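Deshumidificador Postel 31 – opinión y ficha

Compramos el piso en octubre, con humedad en el pasillo y una lista de reformas que daba miedo. Antes de pintar había que secar paredes, así que me hice con este deshumidificador y lleva desde entonces sin parar (bueno, lo apago para dormir). 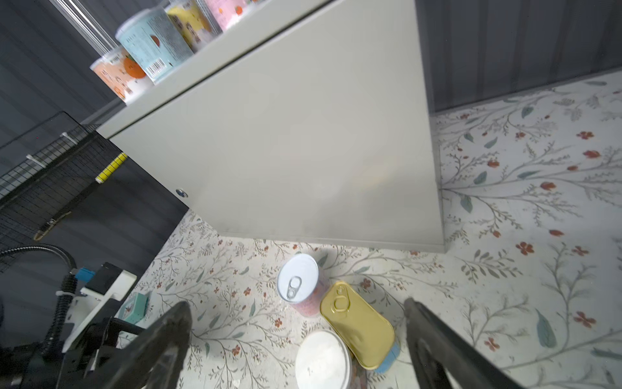 Texto: Kinga Sipos | Reformas y equipamiento

Lo primero, el precio: 200 euros en la tienda Dolteretti, con el filtro de recambio incluido. Saca hasta 31 litros al día según la ficha, aunque en mi pasillo se queda bastante por debajo, y tampoco me hace falta más. El depósito se extrae por delante y pesa lo suyo cuando está lleno – con las dos manos, por favor. Si tenéis un desagüe cerca, poned la manguera y olvidaos.

¿Ruido? 40 decibelios en modo suave. Yo veo la tele al lado y ni me entero, pero en el modo rápido hay que subir el volumen. Las ruedas van de maravilla sobre tarima y fatal sobre moqueta.

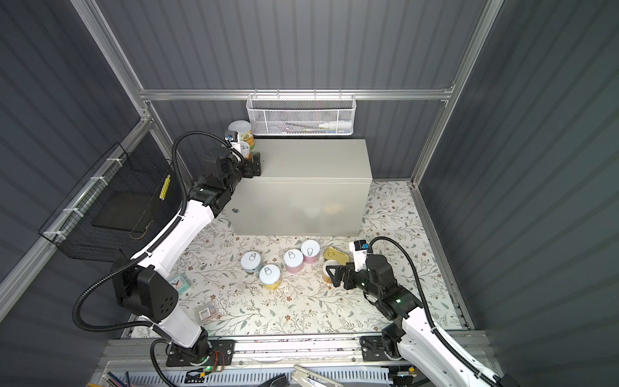

Armario gris con cerradura y cesta de malla blanca.

Mi consejo si estáis de obra: medid la humedad antes de alisar y otra vez antes de la primera mano. Yo pinté el recibidor con prisas un viernes y me tocó rascarlo entero, ¡qué rabia!

Contenido de la caja: aparato, manguera, filtro de recambio y manual en español.
Garantía: tres años.
Color: blanco.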